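Practice Makes the Pipette

At Hullside, a research programme in laboratory automation spends its mornings teaching two robot arms the work of a junior technician

The first session on a Monday begins with the cloth. It is shaken out, laid over the table and left more or less as it falls. Glassware follows, then the racks, then the pipette stand. By half past nine an operator has taken hold of the controls and the first recording of the week is under way.

Hullside was set up to answer a practical question put to it by Barna, a firm that supplies equipment to small testing laboratories. Many of Barna's customers handle too few samples to justify a large automated line, and too many to be comfortable doing everything by hand. Could a pair of general-purpose arms, working at an ordinary bench with ordinary glassware, take over part of the load?

The programme's approach is to gather examples. An operator guides the arms through a task from beginning to end while the cameras and joint sensors record every movement. The recording is called an episode. Once enough episodes of a task have been collected, they are used to train a control system known within the programme as Rerkico, which learns to produce movements of its own from what the cameras show it.

A full day yields 79 usable episodes when matters go well. Each is short, and most concern a single action: lifting a tube from its rack, drawing water from a beaker, returning a pipette to its stand. Longer sequences are attempted only when the separate parts are well covered, and these take up most of the programme's patience. A dropped tube in the last few seconds does not always mean the episode is discarded. If the operator recovers the tube and finishes the task, the recording is kept and marked as a recovery. The programme regards such episodes as among its most useful.

Variety is planned in advance. A printed sheet sets out the arrangement for each block of 12 episodes, stating which items are to be present and which are to be moved. Between blocks the rack may be turned, the beaker brought forward, or the level of the water changed. Early in the work the same arrangement was used for an entire week, and the resulting system performed very well until someone moved the tip box by the width of a hand.

Transparent objects have caused the greatest difficulty. Clear glass and acrylic take on the colour of whatever lies behind them, and a depth sensor will often report the table where there is a tube. The programme considered marking the glassware with coloured tape, as is sometimes done, and decided against it on the grounds that no customer would wish to do the same. A dark covering was adopted for the early stages of training, and patterned and pale surfaces are introduced later.

The choice of hands has also been a matter of discussion. A gripper with two fingers is strong, predictable and easy to guide. A hand with several jointed fingers can press a plunger while holding the body of a pipette, but asks far more of the person operating it. New operators spend 16 hours on the simpler tool before they are permitted to use the other, and their practice recordings are stored separately. 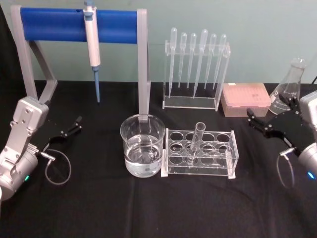
The work of labelling

Recording is the visible part of the task. Each afternoon is given over to review, when two members of staff watch the day's episodes independently and enter a verdict for each. They note the point at which an object is first touched, the point at which it is released, and whether the result would be acceptable in a working laboratory. Where the two verdicts differ, the episode is set aside and looked at again the following morning.

The written instructions that accompany each episode receive the same care. Technicians do not all speak alike, and a system trained on a single phrase may fail to respond to another. "Put the tube back" and "return the tube to the rack" are both entered, together with several less tidy versions collected from laboratory staff during visits in July.

Storage and checking are handled under an agreement with Robichaud, a data services company, which tests every file for missing images and for clocks that have drifted apart. Roughly 2 per cent of episodes are rejected at this stage. The usual fault is a loose cable at the wrist, and operators are now required to inspect both wrists before every block.

The programme is careful about what it claims. Rerkico can move tubes between racks with fair reliability in arrangements close to those it has been shown. Measured transfers of liquid remain under supervision, and no volume dispensed by the arms is relied upon for any purpose outside the programme. The next round of collection will add capped tubes and a second style of rack, and the arrangement sheets for it are already being drawn up.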